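Repair should be part of the price

My mixer is a Grulline, bought secondhand, and it stopped turning in May. The motor still ran. One small part inside had worn out, and the maker's answer was that the part isn't sold on its own. I could buy the whole lower housing for $100, or a new mixer for $339.

I think a company that sells a machine should have to sell the pieces of it too, at a fair price, for 20 years. People tell me this would make everything cost more. It might. I would pay it, and I suspect most people who cook every day would as well.

Jeanine Vanhove ran the repair counter at Smits when I was growing up in Undham. She kept drawers of spare parts behind her and charged for the part plus her time. My mother's mixer went to her twice and is still in use. The counter closed when the makers stopped supplying parts to small shops.

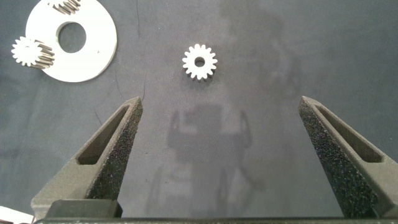
The usual objection is safety. Companies say that customers will put things together wrong and get hurt. Some will make mistakes, but we already let people change their own brakes and wire their own lamps. A printed sheet and a phone number would cover most kitchen jobs.

My state representative has six months left in her term. I have written to her twice and plan to write again on Saturday.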